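4.2 Trials in the living room

The Lididport build was put together in a shared workshop over one winter, and its two arms were first tested there on folded towels and foam blocks. The home trials began on June 17, 2023 and used the task list from the Favosby set, of which tidying a sofa is the longest item. We kept the furniture as it stood and added no markers.

Each trial starts with cushions placed by hand. The operator drives both arms through the Pludunent control program, which logs joint angles and finger current. We recorded 698 trials at home, of which 500 were kept for training and the rest put aside for checking. Together with the workshop runs this gives 1,947 recordings.

Soft cushions are awkward for a pair of small grippers. A single gripper can lift one by a corner, but the filling then slides down and the cushion swings. We therefore asked operators to take hold from both sides before lifting, and to keep the fingers low — a high grip tends to pull the cover away from the filling. Figure 3 shows the two-handed grip on a teal cushion above the seat.

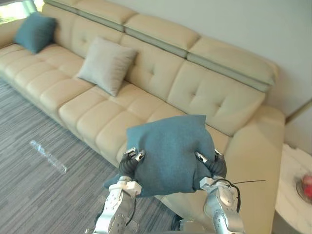

Figure 3. Two-handed hold on a teal cushion, with a second teal cushion and a light grey one resting on the sofa.

In 34 of the home trials the cushion was dropped before it reached the backrest. Most of these drops came when one arm moved ahead of the other. The Baptiste fingers were left unchanged throughout, so that the July runs could be compared with the earlier ones.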